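27 February 2024

OK, so the nightly sales load is finally behaving, more or less. I came in and found the Lawal store feed stuck again, same spot as last week, with the job just sitting there retrying one partition over and over. Ajith Krishnan had already poked at it from home and left me a note saying "look at the keys." He was right (annoyingly).

What's going on is that every return without a receipt gets the same blank customer ID, so when we join returns to loyalty accounts they all pile onto one worker. The rest finish and sit around while that poor thing grinds away. I pulled the blank IDs out before the join and glued them back on after, and the run dropped from 178 minutes to 72. Very happy with that! I ran it again with the cache cleared, just to be sure, and got nearly the same time.

Still not clean, though. Two stores are sending timestamps in local time with no offset, so their late evening sales land on the wrong day. Pidari says their export can be switched to UTC but they want a ticket for it, so I wrote one. Until then there's an ugly little lookup table in the staging step. Please don't delete it, it looks like junk but it isn't. 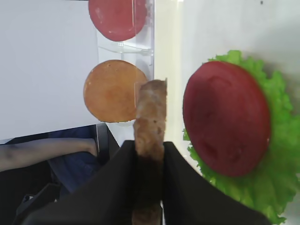 Patty in the gripper, clear holder behind.

After lunch I tried moving the product lookup over to Kollus. Loading was easy, but the updates come in out of order and the older price sometimes wins. I think we need to compare the change time before writing, which means carrying that column all the way through from Iveno, and right now we drop it in the first step. Grr. Ajith thinks we could rebuild it from the file names. I'd sooner carry the column, it's five extra lines and I trust it more.

Left to do: rerun last July with the new join and check the totals against the old report, bump the alert limit down now that the run is shorter, and ask Ajith where he put the script for comparing row counts. I can't find it in the shared folder and the one on my machine is ancient.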